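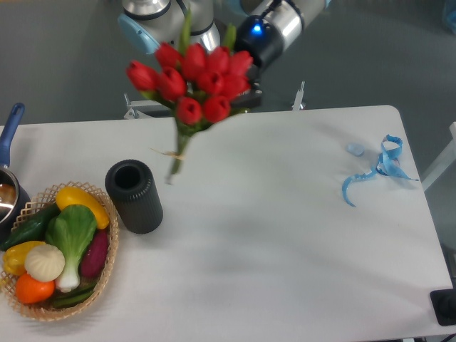
Home Notebook Evaluations Equipment Log out
Search entries Go

November 13, 2021
Entered by Nayeli Lozano

Clurnavia gripper kit, bench evaluation, continued

The kit remains on loan from Zorcombe under the terms agreed in September. The present entry concerns the handling of bundled stems, for which the supplier makes a specific claim in its product sheet. The bouquet of red tulips is held by the gripper above the table, and the ribbed vase is the intended receptacle. The basket of artificial vegetables and the blue-handled saucepan stay on the table as clutter, in accordance with the test plan.

Grip force was set at 22 per cent for this series. The plan calls for 31 trials at this setting and 100 across all settings.
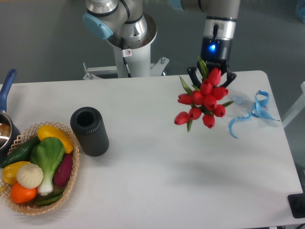 The ribbon is to be treated as a separate item and scored on its own sheet – it should not be entered under stems. Fiorella Farina has asked that the blue indicator on the gripper housing be noted for each trial, as the manual gives no clear account of its states. A written query has been sent to Zorcombe.

The supplier advises inspection of the finger pads after 500 cycles. The counter reading should be copied into the log at the close of each session.

Outstanding: comparison with the Trurkitz gripper, same table layout – date to be agreed with F.F.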